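Week 9 notes: looking over a kit before you buy it
Dariusz Pawlak

Hello again, everybody. A few of you asked after the last class whether we could spend a session on the buying side of things, and I think that's a fine idea, so these notes go with the Kershaw kit. You'll remember that Kershaw is the handheld gripper kit sold by Birdale, and that we've had it on a trial agreement since December. Please read this before lab, and bring your own opinions, because mine are only mine (and I've been known to fall in love with a piece of hardware for its carrying case).

## What is on offer

Birdale sells the kit as a pair, left and right, with the tracking markers already mounted, a charger, a calibration board, and a license for the Pulska software. Pulska takes the recordings, works out where each gripper was from one moment to the next, and writes files you can train on. There's a service plan too, which I'll come to, and which I have grumbled about to anyone who would stand still long enough.

You can also buy a single gripper. I wouldn't, unless your work is all one-handed picking. So much of what we care about in this course (folding, holding a thing steady while you open it, passing it across) wants two hands, and the single version can't be upgraded later without sending it back.

## How it feels to work with

I always tell people to start with their wrists! A spec sheet will give you the weight, but it won't tell you what that weight is like at the end of a long afternoon. Take hold of both grippers, stretch your arms out over a low table, and stay there a while. Then do a real task, with a real cloth or a real cushion, and keep doing it until you're bored. Boredom is when you'll notice that the trigger is stiff or that your elbows have started to creep outward. 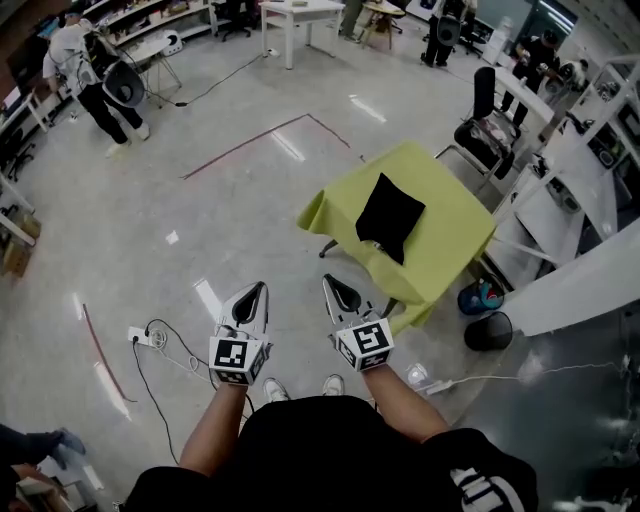 Bello Etim ran most of our long sessions, and his notes are far tidier than mine. His main remark was that the pointed fingertips are lovely on fabric edges and corners, and a good deal less lovely on anything smooth and heavy. He also found that people new to the kit squeeze much too hard for the first 15 minutes or so and then settle down. Plan for that. Throw away the early recordings, or label them as practice, and don't let them wander into your training set the way I once did.

## The markers, which deserve their own heading

The cubes need to be in sight of a camera for the position to come out well. If you cross your arms, or lean over your own work (I do this constantly), Pulska loses a gripper and fills the gap with a guess. The guess is often quite good. It's still a guess, and the export file won't flag it unless you turn on the setting called "mark filled segments." Please turn it on. It is off when you install the program, and I've asked Birdale why and have not had an answer I understood.

Wipe the marker faces with a dry cloth only. The printed squares scuff.

## Comparing it with Fustside

Fustside is the other kit some of you have used, over in the second-floor lab. We recorded 234 trials with each one, same tasks and same people, and you'll find the spreadsheet in the course folder. My own reading:

- Kershaw is quicker to set up, and a new person can be recording the same morning.
- Fustside keeps its calibration better from day to day. With Kershaw we redid it every morning.
- Fustside's software is older and uglier, and it crashed on us less.
- Spare fingertips are easier to get for Kershaw. They come in packs of 2.

If I had to choose for a teaching lab I'd take Kershaw, mostly for the first point on that list. For a long research project I'd think harder, and I'd want to see what Bello makes of the calibration drift once he has finished plotting it.

## The service plan

Read the plan closely before you sign anything. Repairs are covered and shipping is not. A loaner is promised "where available," and you should ask, in writing, how often it has been available. Software updates stop when the plan lapses, though the version you have keeps working.

## For next time

Write one page, no more, recommending a kit to a lab of your own choosing. Say what the lab does, who'll be holding the grippers, and how long a session will run. Use the spreadsheet, but tell me as well what your wrists thought. Hand it in at the start of class, on paper if you can manage it, as I still like to scribble in the margins.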